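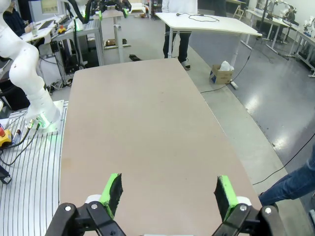

Filed under: Robots, Faults and fixes

The left arm dropped out again on Tue 28 April, 11 minutes into a run. The gripper opened halfway, the controller logged a lost connection and the arm held its position until I pressed the stop.

I blamed the software first and put the older Rirkel build back on. It made no difference. The log stopped at line 2,452 that time, and at a different place on the next try.

The fault was in the gripper cable. One of the 12 pins had worked its way back into the connector, so it lost contact whenever the wrist turned far enough. With the arm parked it tested fine - that cost me most of an afternoon.

I've fitted a spare cable and clipped it with more slack at the wrist. The arm has now done 3,000 wrist turns without a dropout. I still don't like that the gripper opens when it loses signal, as it would let go of anything it was holding. I've asked Zoreo whether that can be changed and will post their answer in May.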